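4.2 The wrist view and the near-field gate

The planner described in Section 3 expects a world made of boxes. The wrist camera supplies a world made mostly of gripper. Reconciling the two took up more of our time than the grasping itself, and this section sets out what we ended up running.

Zunda, our perception stack, receives the wrist stream and produces a short list of candidate objects, each with a mask, a coarse pose and a score. Flinora, the planner, takes the list and proposes an approach. Between them sits the near-field gate, which began as a single if statement written by Imre Fekete and has since acquired its own configuration file, its own test suite and its own section in this paper.

The gate exists because a wrist camera never stops seeing the hand it is attached to. In the first version of Zunda the segmenter reported the gripper as the best object in view on nearly every tick. It was close, high in contrast and always present, and by every criterion we had written down it was an excellent thing to pick up. Flinora then declined to plan a grasp of the gripper by the gripper, logged an error, and waited politely for a better suggestion. We masked the hand with a fixed polygon, which held until the fingers opened, and then with a polygon indexed by finger width, which held until someone remounted the camera. The current mask is rendered from the kinematic model at every tick and dilated by 5 pixels. Figure 4 gives a representative input.

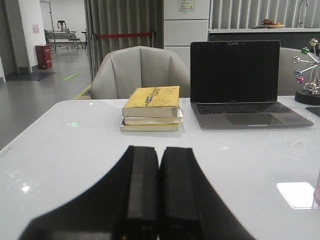 Figure 4. Wrist camera input to the near-field gate, before masking. Fingers almost closed.

Candidate selection runs after masking and has to settle two separate matters: which regions are objects, and which of those the arm is allowed to consider. We score a region on depth discontinuity, color consistency and support by a plane, and only then apply the task prompt. Books are a useful hard case for the first matter. Where several paperbacks lie on one another with their edges out of line, as in Figure 4, the depth term wants a single lumpy object and the color term wants one object per cover plus another for the page block. The yellow cover on top gives the color term a strong start, and the cream pages directly under it promptly undo the good work. Our compromise is to split a stack only along edges that both terms support, and to hand Flinora the topmost piece. Anything underneath is labeled "support" and left alone until the next look. This is conservative, and it makes the arm rather slow at clearing a table, but a planner that believes in half a book is a tiresome colleague.

Reflective tabletops are the second source of grief. Glare and mirrored ceiling lights have crisp borders and, to a color term, plenty of personality. They have no height, so the depth term should dismiss them, and it does so wherever depth is available. On glossy surfaces depth is often missing in exactly the places where we need it. We therefore require each candidate to survive a small change of viewpoint: the wrist moves sideways by 43 mm, and any region that slides across the table plane by more than the calibrated tolerance is discarded as a reflection. The check costs one extra motion per look. Tharushi Thambiah proposed dropping it whenever the depth image was complete, and the released configuration follows her proposal.

Dark screens needed a rule of their own. A laptop display that is switched off returns little usable depth and reads to the segmenter as a neat rectangular hole in the world. An early build of Flinora treated holes as free space and was prepared to route the elbow through one. The gate now marks any region without depth, enclosed by a region with depth, as occupied. We are aware that this forbids the arm from reaching through a picture frame, and we accept the loss.

Tuning was done on 644 wrist images labeled by Jolán Vida and Győző Vörös, who worked separately and then compared masks. Most of their disagreements concerned partial objects at the image border, where one annotator outlined what was visible and the other outlined nothing on the grounds that it could not be grasped. Both positions are defensible, and the labeling guide defended both, in different paragraphs. We resolved the conflict in favor of visibility: a partial object is kept as an obstacle and barred from selection until the wrist has turned far enough to bring it fully into view.

Two limitations remain. The rendered mask assumes that the fingers are where the encoders say they are, so a bent fingertip appears to the gate as a new and very persistent object. The gate also keeps no memory between looks beyond the sideways check. Aranka Hegedűs has a branch in which the obstacle list persists across motions – it is faster, and it sometimes avoids things that were taken away some time ago. We report results without it. The version evaluated in Section 5 is the one tagged 18/02/2024, with the dilation and tolerance values held fixed for every trial.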